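# Nuvik planner gallery: two arms, one bin

Welcome to the picture page for Nuvik, the motion planner we've been building at Surkorbridge! Nuvik takes a goal for each of two arms and works out how both can move at the same time without ever trying to be in the same place. We do nearly all of that work in simulation first, on a virtual copy of the bench at our Sorkcombe site, and this page is where we show off the parts we like best. (The full notes live in the repo, under docs, if you want the long version.) 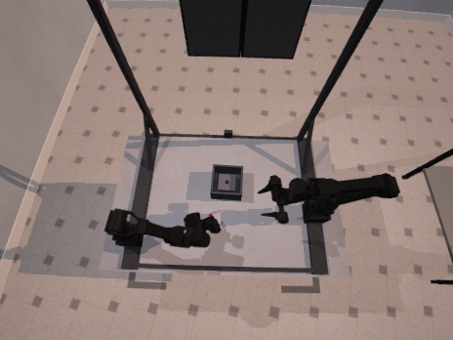 Shared space is the problem we keep coming back to, and we love it. Give each arm its own half of the table and planning is easy, almost boring. Put one small bin between them, though, and suddenly both arms have a reason to want the middle! Nuvik handles this by giving out time slots for the space over the bin, so one arm can go in while the other waits with a path already worked out. Starting poses matter a lot here. With the right arm stretched out nearly level and its gripper open toward the middle, and the left one stopped just short of the bin on its own side, the planner has to decide who gets the first slot, and either answer can be fine. Our old version always picked the left arm, for no better reason than the order in the config file. The new one scores both orders and keeps the shorter total time.

**Collision checking.** Every link gets wrapped in a handful of simple capsules, plus a bit of padding that grows with speed. Fast arm, fat capsules! The bin walls get the same treatment, minus the speed part. Our regression set has 363 start and goal pairs, and the planner now solves all but 17 of them on the first try.

**Replanning.** When a goal changes halfway through a move, Nuvik keeps the next 44 milliseconds of the old path and plans from the end of that. It used to stop dead and start over, and the motion looked awful.

**Jia, our replay tool.** Jia loads a planner log and lets you scrub back and forth through a run, with both arms' slots drawn as colored bars along the bottom. It's a small program and we use it all day long. Since April it can load 2 logs side by side, so you can compare an old build with a new one on the same task.

Next on the list is handovers, where the slots have to overlap on purpose. More pictures when those are working!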